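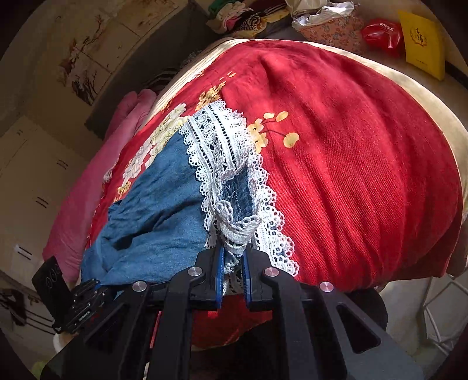
Kaltotton Issues Handling Rules for Garment Work With Hand-Held Grippers

Kaltotton has published a code of practice for recording household cloth handling with hand-held gripper tools. The code, dated 10/3/25, applies to all work carried out under the Vanus project, including sessions held in private homes. It replaces the interim guidance that had been in use since April.

The code covers clothing, bedding, towels and other soft goods. It sets out how operators should grip, lift, move and release these items, how each session should be logged, and when a recording must be withdrawn from a training set. Rigid objects and kitchen items remain under separate rules.

A full section is given to trimmed and decorated garments. Lace, crochet, ribbon and loose knits behave differently from plain woven cloth, and the interim guidance treated them all alike. Under the new code, an operator may pinch a garment by its trim only where the trim is firmly attached along its full length. Trim that is torn, or held by a few stitches, may not be used as a grip point. Operators must close the jaws slowly on openwork and must open them fully before pulling away, so that threads are not caught on the pads or pivot screws.

Pads are to be inspected before each session and again after every 200 grips. A pad with a raised edge, a cut or a hard spot must be replaced before work continues. Linkages are to be wiped down between homes, and any lubricant used on the pivots must be dry to the touch before the tool is brought near fabric.

The code also addresses the places where the work is done. Beds, sofas and tables may be used as work surfaces with the consent of the household. Operators are not required to clear the surroundings, and the code states that ordinary household belongings may stay where they are. Mail, medicine labels, family photographs and anything showing a home address must be moved out of view or covered before recording starts. Bright sun on the work surface is permitted, but the lighting must be noted in the session log.

No operator may record for more than 3 hours in a day. A break is required after each hour, and the tool must be set down on a stable surface during the break. Where two tools are present, each must carry its own log entry, even if only one is used.

Damage to a garment must be reported to the household before the operator leaves the home and to Kaltotton by the end of the next working day. The recording itself is to be kept and marked. Under the interim guidance such recordings were deleted, a practice that reviewers found made it harder to study how the damage had occurred.

The text was drafted by a working group drawn from Kaltotton and its partner organizations, Neagu and Skasden. Neagu will carry out spot checks of session logs, and Skasden will maintain the register of approved pads and replacement parts. The working group reviewed 700 recordings while preparing the code.

Operators already approved under the interim guidance have 6 months to complete the new training module. New operators must complete it before their first session. Households that have already given consent will receive a revised notice explaining the changes and may withdraw at any time by writing to the project office.

Copies of the code are available from Kaltotton on request. Written comments on the section covering trimmed garments will be accepted until the end of April and considered at the next scheduled revision.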